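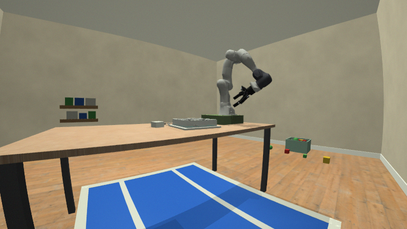 Third person or first person for a filmmaker bio?

marlo_cuts
Hi all, long time reader and very rare poster. My short got into a little festival and they want a director bio by Dec 14, 2024, and I have been staring at the blank box for three evenings now. They ask for "a short biography" and that's the whole instruction, bless them. Do I write it as "she" or as "I"? Every bio I've ever read is in the third person and it makes me feel like I'm pretending to have an assistant. The film is called Zondmont, it runs 6 minutes, and it's my first one that anybody has said yes to, so there isn't a great deal to brag about!

PapaReel
Congratulations first of all, that's wonderful news and you should have cake. Third person, always. The person putting the program together is going to paste your words straight onto a page next to everybody else's, and if yours is the only one that says "I" somebody has to sit and rewrite it, and they may get your name or your school wrong while they're at it. Ask me how I know (I was "Paul" in a booklet once, and I'm a Peter).

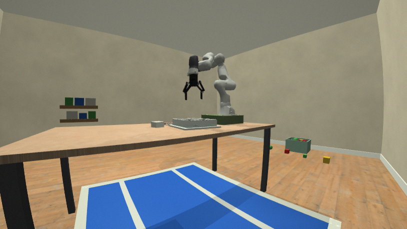

Also keep it short. If they don't give you a word count, I'd stop at 61 words. That's the length of mine and it has never once come back to me for trimming.

tansy_lou
I'm going to gently disagree with Peter, who I love dearly. I read submissions for a small student showcase, and the first-person ones are the ones I remember when I'm driving home. One fellow wrote "I made this because my grandmother wouldn't stop talking about her bus route" and I wanted to see that film right away. If the form doesn't say, I think you're allowed to sound like yourself.

PapaReel
Sure, but that's a director's statement, Tansy, and plenty of forms have a separate box for it. The bio is who you are, the statement is why you made the thing. I'd put the grandmother in the statement every time.

tansy_lou
Fair point about the two boxes. I still say a bio can have a pulse.

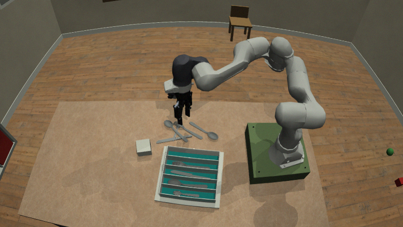

dov_on_sound
Sound guy here, so take this with a grain of salt, but please, please leave out the list of everything you've ever worked on. I once had to read the bios out loud between films, and one of them ran to 2484 characters, including a summer job at a garden center. The audience was very kind about it. I was hoarse.

The nicest one that night was from Karim Lamrani. As best I can remember it went: "Karim Lamrani grew up in Dretham and edits wedding videos for Lahlou. Zumard is his second short. He is learning the accordion and his neighbors have been patient." People laughed, and then they settled in and watched the film in a good mood.

marlo_cuts
Oh, I like that one so much. So one odd little fact is okay? I was going to say that I collect train timetables, and then I got shy and took it out, and then I put it back in, and you can see how the three evenings went.

PapaReel
Put it back in. One is charming. When there are four or five of them it starts to read like a dating profile.

dov_on_sound
Timetables, yes! Leave it at the end, after the film title.

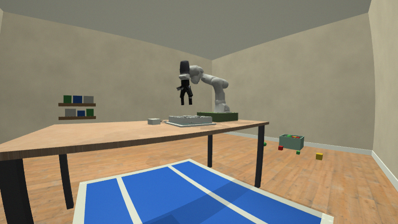

marlo_cuts
Last thing and then I'll let you all go. Should I mention my age if I started late?

tansy_lou
Only if you'd enjoy seeing it in print. I was 30 when I made my first short and I put it in the bio for years, mostly out of pride, and then one day I got tired of it and took it out. The invitations kept coming at the same slow trickle as before.

marlo_cuts
Then I'll leave it out, I think. Going with "she", the film, the school, and the timetables. Thank you, you're all so generous with your time, and Peter, I did have cake.

PapaReel
What kind?

marlo_cuts
Lemon, with the crunchy sugar on top. Bio is sent!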